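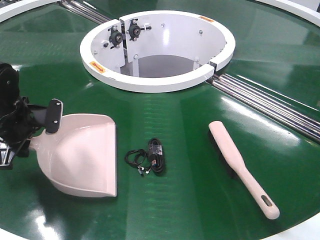 Call me when it can do under the couch, Matei wrote beneath our last piece on home robots. It's a fair complaint. Most of these machines still work at a table, at a height that suits them, with nothing in the way of their elbows.

Sweeping is a harder chore than it sounds. One hand has to keep the pan flat while the other pushes, and the two have to agree on where they are.

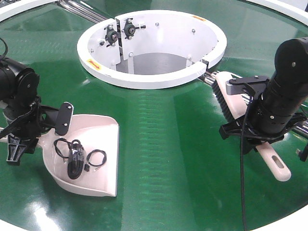 *Pan on one side, brush on the other, with the coiled cable in the scoop.*

At Flerncombe, a small shop that tests arms for light factory work, the target for one pickup is 25 seconds. A person needs far less. The staff there would settle for slow if it were steady — a bench that gets cleared every night is worth something, even at that pace. 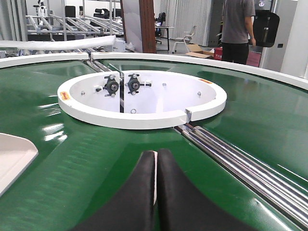 *Looking past the closed gripper fingers to the white hub.*

Soft things are the other problem. A block keeps its shape when pushed. A cable rolls, snags or springs open, and the plan has to change halfway through.

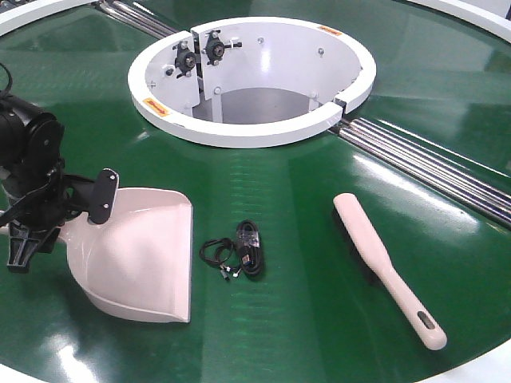 Brorkex, which sells software for two-armed machines, lists 105 chores on its wish list and calls 9 of them ready for paying customers. Sweeping isn't one of the 9. The company expects to try it in a customer's shop in May.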